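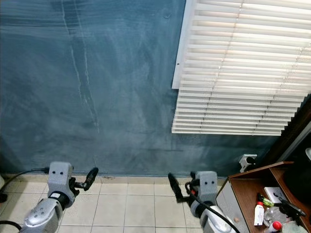 I'd been promising myself a set visit for years, ever since I started writing up films for this site, and it finally came through on the least glamorous morning imaginable. Wed 12 February, sleet coming sideways, one glove lost on the bus. The invitation was for the open day at Stukerero, the studio out past the ring road where they shot most of Grilau, and I had a printed pass and a packed lunch and I was ridiculously excited!

If you haven't seen Grilau yet (it's only had a small release so far), it's the one about two sisters who inherit a ferry nobody wants to ride. Most people I know assumed it was filmed on a real lake. Some of it was, for nine days in January, and then the weather closed in and the whole lot of them came back indoors and finished it on Stage Two with a tank, a painted sky and a lot of fog.

We were split into groups at the gate. Mine was led by Raghda Haddad, who was second assistant director on the film and has the sort of voice that could stop a lorry. She walked very fast. I'd say half of what I learned that day I learned at a trot, scribbling on the back of my pass while trying not to trip on cables.

First stop was the tank. I was expecting something the size of a swimming pool and it's more like a very big paddling pool, deep at one end only. The ferry is a front half. The back half is a separate piece that lives on wheels next door, and they never once had the two joined up. Raghda told us the big quarrel on deck, where the sisters are shouting from opposite ends of the boat, was filmed with the two actresses five weeks apart. I've watched that clip so many times and I would never have guessed. One of them was shouting at a mop with a hat on.

A man in our group asked how much of the lake footage made it into the finished film. Fifty-eight seconds, she said, and you could tell it still stung. They'd planned for most of the first act. The director wanted flat grey water and they got gales, then bright sun, then a proper blizzard, and the catering tent went into the reeds on day six. There's a bit in the trailer where a tarpaulin flies past behind the older sister and everyone online thought it was a symbol of something. It was the tent.

After that came the costume store, which I could have stayed in all day. They had 244 pieces out on rails from the film, each with a little tag saying which scene, and you were allowed to look but not touch (I touched one sleeve, sorry). The younger sister's yellow raincoat, the one on the poster, exists in seven versions. There's a clean one, a filthy one, one cut larger to go over a harness, and so on. Up close the filthy one is lovely work, all the grime painted on by hand with something that smelled faintly of coffee.

Lunch was in the canteen. I'd brought mine but I bought soup as well, on account of the sleet, and it was leek and rather good. Tea was free. The queue for it was dreadful, mind you, and I got talking to a couple who had come for the stunt demonstration and had no idea what Grilau was. I may have gone on a bit. They bought tickets on their phone before the pudding, so I'm counting that as a win.

The afternoon was the part I'd been waiting for, the talk with Thandeka Zulu, who wrote the thing. She came in wearing an enormous scarf and sat on the edge of the stage instead of in the chair they'd put out. She was much funnier than I'd expected from such a sad film. She said the script had gone through so many hands that at one point it had a talking dog in it, and that she'd kept a single line of the dog's and given it to the ferry inspector. She wouldn't tell us which line. I've got my theory.

Somebody asked about the rumours, of course. If you follow this sort of gossip you'll know there was talk last year that the two leads had fallen out so badly they wouldn't share a car. Thandeka laughed and said they wouldn't share a car because one of them gets travel sick and the other one sings. She did admit there'd been a row over the ending, though it was between her and the producers. The version in cinemas is the third they shot. The second one, she said, has a wedding in it, and she hopes it stays in a drawer for ever.

She also let slip that she's working with the same crew again, on something called Ciltach. All she'd say was that it's set in a hotel out of season and there'll be no boats. Huge cheer from the crew at the back! Casting isn't finished and they hope to begin in the autumn. The composer is already on board, which made me very happy, as the score is half the reason I love Grilau.

The last stop was a screening room with 100 seats, all taken, where we saw twelve minutes of unused scenes with no sound effects or music on them. It's odd watching a storm with no storm noise. You can hear the fans, and someone off to the side calling out "wave, wave, big wave", and the actresses being thrown about with perfectly serious faces. I found it more impressive than the finished thing, if anything.

A few practical bits for anyone tempted. The 319 bus stops at the end of the lane, but it's a good twenty minutes' walk from there and there's no pavement for the last stretch, so wear boots. Bags get searched. No photos on Stage Two or in the costume store. The shop is small and mostly mugs, though I did come away with the Grilau poster and a tea towel with the ferry on it. There's also a café called Abou Jaoude on the corner by the bus stop, which does a very good cheese pastry and doesn't mind you dripping all over the floor.

Tickets for the next open day go up on the studio's own page and they went quickly this time — I only got mine by refreshing all through a dentist's waiting room. I never did find the other glove.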